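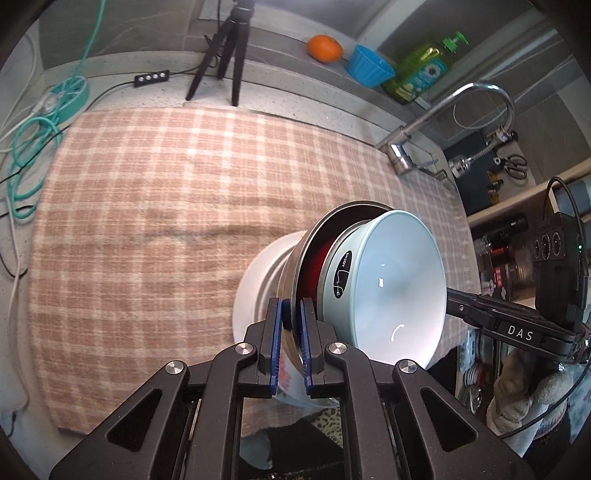
## Gripper budget thread, 16/09/2025

**1.** OK so we finally have numbers for the hand-held gripper setup and I promised I'd post them as we go. Small team, kitchen tasks, dishes mostly. I'm the one who has to defend the spreadsheet, so be gentle!

**2.** Total for the year is 2,000 dollars for add-ons and spares. Grippers themselves come out of a different pot (thank goodness). This thread is only the stuff around them – the stuff I forgot to budget for last time.

**3.** First quote came from Hulano: 1,555 for a bundle of spare finger pads, cables, a carry case and a year of email support. Looks great until you notice that shipping is extra and the case fits one gripper. We work in pairs. One gripper per hand, always.

**4.** Trukis will sell the pads alone, in packs of 6. No case, no support, cheaper by a mile. I like them. Their order form looks like it was made on a phone, but the pads came quickly when we tried a pack.

**5.** Why I care so much about pads: bowls. Steel is slick, glazed ceramic is slick, and a rim is a thin little thing to hold on to. If I could spend the whole budget on pads and tape I'd be tempted. 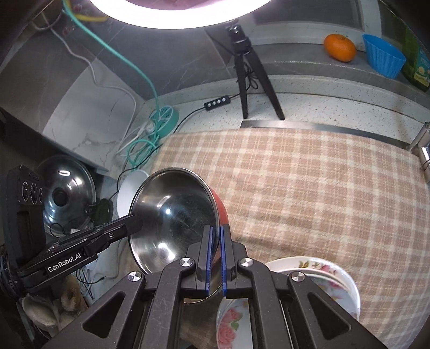
**6.** Next line on the sheet is lighting, and I went back and forth on it for ages. I had a two-panel kit from Kastari in the cart, and it would have eaten a big chunk of the money. Then I looked at how a ring light shows up on shiny steel – bright highlights right there on the inside of the bowl – and figured a second big lamp would just give me more of those. So the panels are out and a cheap diffuser is in.

**7.** Power and cables get their own line this year! Last year they were hiding under "misc" and misc got out of hand fast. Longer leads, a decent reel, clips to keep things off the work area. Boring, cheap, and I want all of it before October.

**8.** Dishes. Yes, dishes are equipment now, I fought for this. I want a mix of steel, ceramic and glass, with plain and patterned pieces, and I'm buying secondhand wherever I can. Flowery plates are very easy to find secondhand, if anyone's wondering.

**9.** Somebody asked about Hao. I did ask them for a price on a full second pair with mounts, and it's a nice package, but the wait was too long for us and they wanted the whole amount up front. Maybe next year. I've kept the quote.

**10.** So where I've landed: 4 packs of pads from Trukis, the diffuser, cables and clips, a box of secondhand dishes, and whatever's left stays put for breakage. No Hulano bundle unless they'll drop the case and knock the price down. I've emailed them twice.

**11.** One question for people who run these every day – how often do you swap pads? I put down once a month per gripper and that's a pure guess. If it's more like every week I need to redo the sheet before I send it in.

**12.** Also taking suggestions for gloves. Thin knit ones are what I'd go for, but I have no line for them yet and I'd rather add it now than beg for it later. Send links!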